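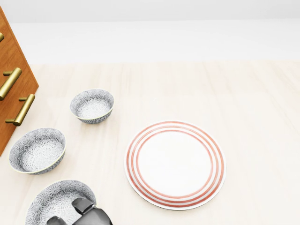
Cabinet render, orange-brown wood with the brass-colored bar pulls.

5 min read

Tuesday, late afternoon

Finishing bench notes, continuing from the last page. I had meant to write these up at lunch and then got caught up in rubbing out the second board, so forgive me if the order wanders a little.

The question this week is still the same one: can we get a warm orange-brown on the Tunstall cabinet fronts without the blotching we had on the sample door? I mixed a fresh batch of the Giltano dye this morning, 10 grams to 1000 ml of water, and let it sit with the lid on while I sanded. Last time I used it straight after stirring and I am fairly sure there were undissolved bits in it, little dark comets all over the end grain. This time I strained it through an old stocking into a clean jar and there was hardly anything left behind in the mesh, so that was encouraging.

Sanded three offcuts to 180 and raised the grain with a damp sponge. Went back over them very lightly by hand with a worn piece of 220, just enough to take the fuzz off. I do love this part of the job and probably spend too long on it. The first board got dye only. The second got a thin coat of Stelus washcoat first, then the dye. The third got the washcoat thinned by half again, because I could not decide and there was room on the bench for one more.

Board one: lovely color, terrible blotching. Same story as the door, worst in the swirl near the knot. Board two: very even but too pale, more like weak tea, and it looked a bit dead when I tipped it toward the window. A second coat of dye brought it up some, though it went on streaky where I overlapped. Board three is the one I keep walking back to look at. Still a touch of mottling at one end, but the grain shows through nicely and the color has that toasty warmth we talked about.

I put shellac over half of each board so we can see the jump. The shellac pushes everything more orange than I remembered — worth keeping in mind before anybody asks for a stronger dye. I have written the mix on the back of each one in pencil. Please don't sand the backs!

On hardware, the long bar pulls are still the plan. I drilled one test piece with the Jurnano jig and the holes came out square and clean on the face, with a small bit of tearout at the back. Tape helped. A scrap clamped behind helped more. I would like to drill after dyeing and before the topcoat, so that any raw edge in the holes gets sealed along with everything else, but I know there is another school of thought in this shop and I am happy to be talked round over coffee.

Stock: the veneer bundle on the rack is number 3297, and the one we cut the sample door from was 1471. They are close but they are not the same, and 3297 has a slightly pinker cast before any color goes on. All three of today's boards are from 3297. If someone wants to compare, there is a strip of 1471 in the drawer under the vise, wrapped in brown paper.

The radiator by the glue-up table is knocking again. I moved the boards to the far shelf so they dry a bit slower.

To do next: repeat board three on a bigger piece, with the dye sprayed and wiped. Check color in morning light. Order more stockings, or strainers if we are being respectable. Find out whether the leftover dye keeps in the jar, which I have labeled and pushed to the back of the cold cupboard behind the hide glue.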